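Osico publishes good-practice guide for small robot workshops

October 2022

Small workshops that teach robot arms to handle everyday tools now have a rulebook written with them in mind, and it's a really good read! Osico has put out its Bench and Floor Guide, 29 pages of plain advice on running a gripper in a room where people are also working. It's free to download, and the authors want people to print it and scribble on it.

The guide covers cables, drawers, hand tools, clearances and the records a team should keep. Zindine, a shop in Cheetham, was one of 2 places that tried out the draft.
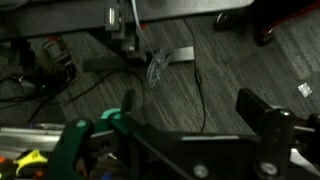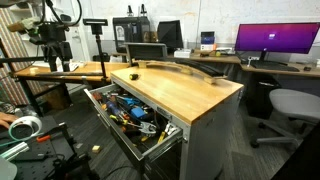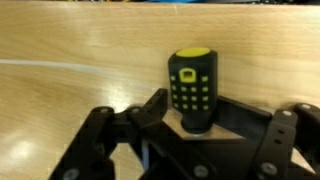 Liam Tindall would have liked the floor chapter to come first. He wrote to Osico during the comment period that most of the stops he had logged over the years began with a cable, and that new people tend to read the opening pages of any guide and then go and plug something in. Osico kept the chapter where it was, as the third, but added a one-page floor check inside the front cover, which Tindall says he can live with.

That floor check is one of the best bits of the whole thing. It asks the operator to walk the full reach of the arm before power-on, look for any cable that crosses a walking route, and clear or fix it before the first move. Loose flat parts, packing scraps and coiled spare cable all get a line of their own. So do chairs on casters, which have a way of rolling into places they weren't five minutes earlier.

The hand tool chapter is longer and a bit more opinionated. It recommends that each tool used in a gripping task be given a set place on the bench, and that the place be written down along with the tool's weight and the part of it the gripper is meant to hold. Screwdrivers get nearly two pages. The guide wants them handled by the grip end for early trials, with the shaft guarded or removed where the design allows it, and it asks teams to write down which way up the tool should be at the end of the move. There's a nice passage on shiny bench tops, too – glare can fool a camera, and the authors suggest testing under every set of lights the room has, including daylight if there is any.

Drawers were the subject of the longest argument during drafting. The first version said that any drawer within reach of an arm must be shut before the arm moves. People who work on drawer tasks pointed out, quite loudly, that this would rule out their whole project. The final wording lets a drawer stay open when it is part of the task, provided the open position is marked in the plan and everyone in the room has been told. Sharp tools should come out of it first.

Osico received 500 comments on the draft, which went out in February. Emmanuel Kirui, who edited the guide, read all of them and says the tone surprised him. "I was ready for complaints, and what I got was people sending me their own checklists," he said. "Some of them were better than ours, so we used them." A set of those checklists is printed at the back with the names of the shops that sent them in.

One section that's likely to get a lot of use deals with people working close by. The guide doesn't try to replace the safety rules that already apply to machines, and it says so on its first page. It sticks to habits. Agree on a word that means stop, and use it only for that. Put the stop button where the person nearest the arm can reach it without leaning over the work. If someone needs to put a hand in the work area, the arm waits, and the person who put the hand in is the one who says when to start again.

Record keeping takes up the last chapter, and even that is livelier than it sounds. Zastora, which tried the draft alongside Zindine, logged 3,552 gripping attempts while using it and shared its notes with the authors. Those notes led to a shorter form. The old one had a full page for each fault, and operators were putting off filling it in until the end of the shift. The new one fits on a card and has space for the task, the tool, what the gripper did and who was on the stop button – plus a box for anything odd.

Not everyone is fully sold. Several readers wanted firm numbers for arm speed, and the guide gives none. Kirui says that was a deliberate choice for this edition, as the arms in small shops vary so much, and that a separate sheet on speed is being worked on. Others asked for a section on feet and floor coverings, and there's a short note on carpet that will probably grow.

For now the guide is voluntary, and there is no certificate or sticker to go with it. Shops that want to take part in the next round can send in filled-out cards with names removed, and Osico is also collecting floor plans from rooms where the arm shares its space with desks and ordinary benches. Translations are planned, starting with Spanish and French.

The next comment period opens in February.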